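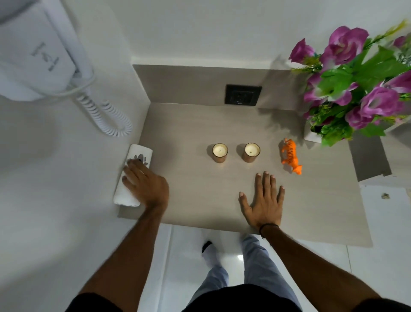

Jeferson Magalhães told me I was asking the wrong question. My plan was to find out how many times people in the Wudgate dorms reuse a towel before washing it, and he said people don't count, they go by smell, so I should ask about that instead. Fair point! I rewrote the whole survey that night (sorry to everybody who had already filled out the first one).

So this is my report on laundry habits in two buildings, Wudgate and Lins. I got 101 answers, mostly by leaving paper forms next to the dryers and bugging people while they waited for their stuff.

What I asked

There were 20 questions, way too many. A lot of people quit after the first page, and I only used answers from forms that were filled out to the end. I asked how people decide a towel is ready for the wash, where they hang it, and whether they share a load with a roommate.

Smell won by a mile: 65 people picked it as their main reason. The rest said "when I run out" or "when my mom visits," and I put both of those under "other" – my instructor didn't love that. Lins people were a lot more likely to share loads, I think because the machines there are always taken by dinner time.

Things like bathroom size and where you can hang stuff matter more than I expected. One person in Lins dries everything over a desk chair and wrote me a whole paragraph defending it.

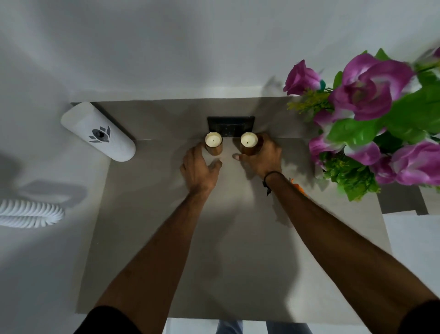 What I'd do differently

Shorter survey, for sure. I'd also add Bekalthorpe, where the rooms have their own bathrooms, so I could see if having a private towel rack changes anything. And I'd run it in March as well as in the fall, when the heat is off and nothing dries. My spreadsheet is in the shared class folder, and the tab called "smell" is the one with the final numbers.

Last updated: March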